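What the Vomora vouchers bought

A sceptical look back at the first round, for members who asked

The Vomora voucher scheme closed its first round in January, and the glowing summary has been doing the rounds ever since. If you haven't read it, the short version is that small creative firms in Villanueva were paired with university researchers, everyone learned a great deal, and there should be a second round with more money. I have read it twice. I still can't tell you what most of the projects made.

Each voucher was worth $4000. The money went to the university partner, and the firm put in its own time for free. That was in the guidance notes all along, on the last page, and I doubt many applicants got that far before they started writing. For a design studio with two people in it, a month of unpaid meetings is a real cost. The summary lists it under "in-kind contribution" and moves on.

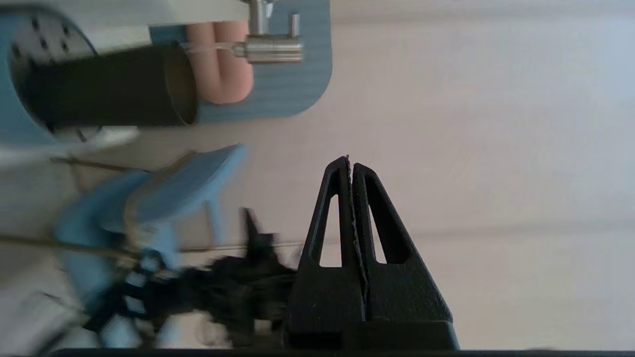

Counting the firms

The headline figure is 918 "creative businesses engaged." I asked what counts as engaged. The answer, which took a while to come, was that it covers anyone who signed up for the mailing list, came to an open evening or opened an application form online. Vouchers awarded: 90. That is a respectable number and I don't know why they didn't lead with it.

Of those 90, the summary describes 2 in any detail. One is Nukari, a small sound studio that worked with acoustics researchers on a listening guide for museums. It's good. I've used it. The other is Pikis, a children's publisher that wanted help testing picture books with bilingual families and got a literature review. A literature review may be worth having, but it isn't what they applied for, and the write-up calls it "a productive change of direction."
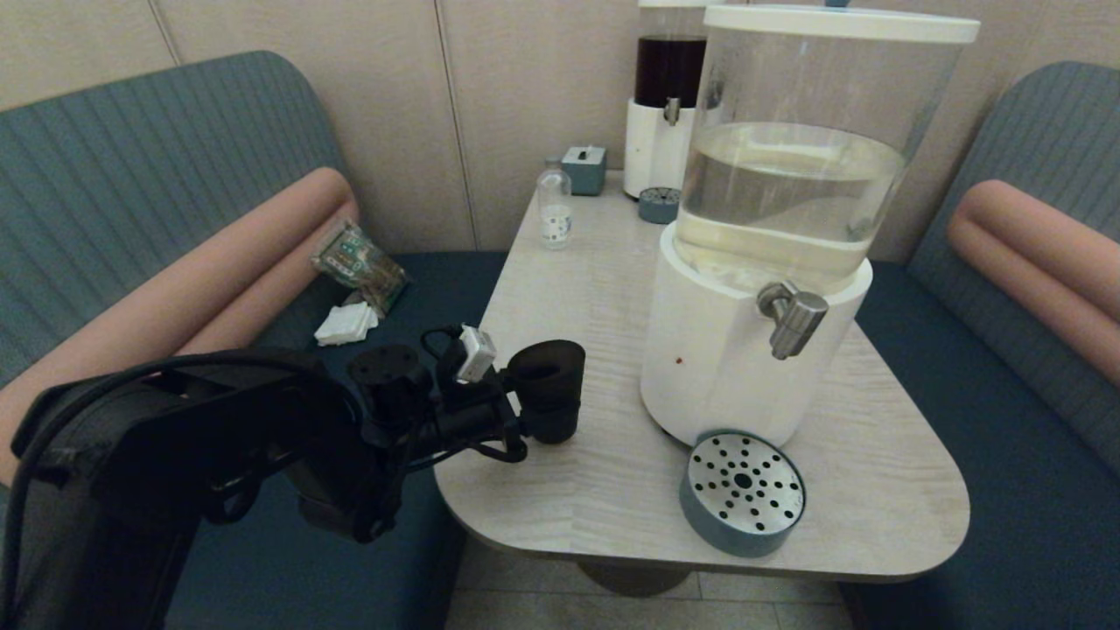

Page last updated: July 18, 2026

Several readers wrote in after the first version of this item to say I was being hard on the universities. Fair enough. Most of the researchers I've met through the scheme were generous with their time, and some kept working well past the end of the funding. My complaint is with the paperwork around them. A firm had to pick a partner before it could speak to one, the contract ran longer than the project plan, and the question of who owned the results was left "to be agreed in good faith."

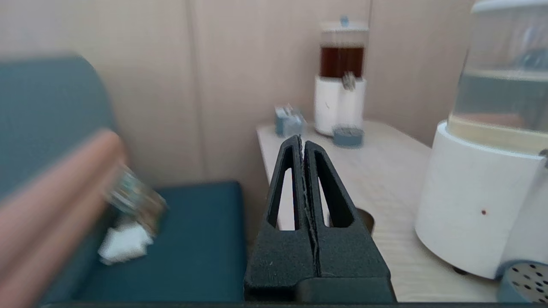

Good faith is fine until there is something worth owning. Then one side has a legal office and the other has a cousin who once did a semester of law. If the second round goes ahead on the same template, I'd tell any small firm to get the ownership question settled in writing before the first meeting — and to walk away if the answer is slow in coming.

There is talk of a book, too. Chapters by researchers, with short "voices" from the businesses in gray boxes. I'd like to see it the other way around, but I'm not holding my breath.
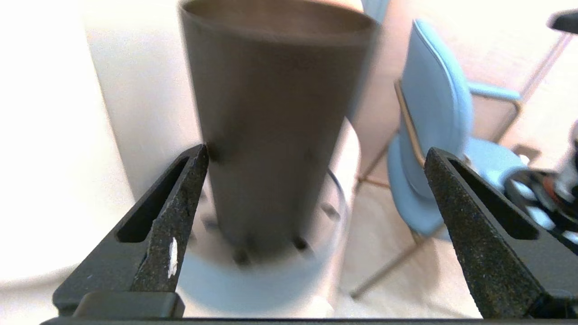 Before you apply for round two

The draft call is out for comment. It keeps the same voucher size and adds a second progress report. Ask who gets paid and when. Ask to see a finished project from round one that is close to your own field, and talk to the firm without the partner in the room. Comments go to the Vomora office through the form on their site, and they do read them, or at least they replied to mine.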